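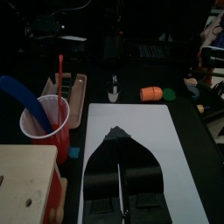 Grodden cutting board, large, white: four months of use

Rating: 3.5 out of 5

I replaced a maple board with the large Grodden in January and have used it daily since. It weighs 2324 grams on my kitchen scale, heavy for a plastic board this size, and the weight is the main reason to buy it. It does not creep during chopping, even on a smooth counter with no damp towel underneath.

Surface. The factory finish is lightly textured. Onions and carrots stay put. Raw chicken slides more than it did on maple, and I have started patting it dry first. The texture wore smooth in the center by the end of the second month and has not changed much after that.

Knife wear. I keep two knives in rotation, a thin gyuto and an older German chef's knife. The gyuto needed touching up every 12 days or so on maple and every nine or ten on the Grodden. The German knife shows no difference I can detect. Serrated blades leave deep grooves, so bread now gets its own board.

Staining. Turmeric and beets both mark it. A paste of baking soda left on for 40 minutes removes beet completely and turmeric mostly. Bleach solution works better on turmeric but dulls the finish. Junpei Sekiguchi, who has the same board in the medium size, reports that direct sun on a windowsill fades turmeric in a day or two. I tried it on a Wednesday in May and got partial results under cloud.

Flatness. The board arrived flat. After regular dishwasher cycles it had bowed enough to rock under a knife. Storing it flat under a stack of sheet pans overnight brought most of it back. I now wash it by hand and the bow has not returned. The care leaflet allows the top rack only, but the large size does not fit in my top rack — a poor match of product and instructions.

Alternatives. The Oda rubber board is kinder to edges and costs more. The Skillia is lighter, cheaper, and moves around. Buy the Grodden if you want mass and wash by hand. If everything you own goes in the dishwasher, get the medium.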